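Small arms, shared tables: writing rules for the bench

16/07/2019
Shares: 200 | Comments: 2

Industrial robot cells have fences, interlocks and thick binders. Tabletop arms usually have a power strip. When the teaching lab at Clemville began running board games between visitors and small servo arms, it had no written procedure for who could put a hand on the table, or when.

Dilani Uddin drafted one in February. It fits on two pages and goes by the name Zurnuso, after the folder it was saved in. It has since been copied by other labs, with changes.

The first rule concerns turns. The state of play must be shown by a physical marker on the table as well as in software. A person who cannot see the laptop must still be able to tell whose move it is. Hands stay off the board during the arm's turn.

The second covers the rest pose. Between moves the arm folds away from the playing area and holds there. The operator confirms the pose by eye before a player reaches in. Power stays on, so the pose is not treated as a safe stop. Any work on the arm itself requires the supply to be unplugged.

The third is labeling. Rows and columns carry printed marks, and every move is called aloud by cell before it is made. Uddin's log for the first term lists 1,392 moves. Most of the faults recorded were calling errors, where the operator typed one cell and the player meant another.
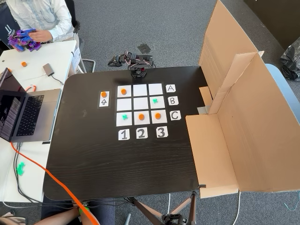 Cabling gets the longest section and the most complaints. The draft asks that no cable cross the side of the table where players sit, and that slack be tied back. Pthe rule is easy to meet on the day of setup and hard to keep once laptops are moved.

Pornthip Wannasri, who reviewed the text for the Mridha workshop, wanted a speed limit as well. Her version caps the gripper at 200 millimeters per second whenever a player is seated. Uddin's left speed to the operator. The next revision will adopt the cap and add a check of the stop switch every 400 moves.

Spare pieces are still unresolved. Wannasri wants them in a marked tray. The current text says only that they must be out of the arm's reach.

Comments (2)

gonau_bench: Does the cap apply during homing? Ours moves fastest then.

R.T.: We use the two-page version. Calling the cell aloud felt silly for a week, then we stopped noticing.

Contact us | Copyright 2019 | Back to top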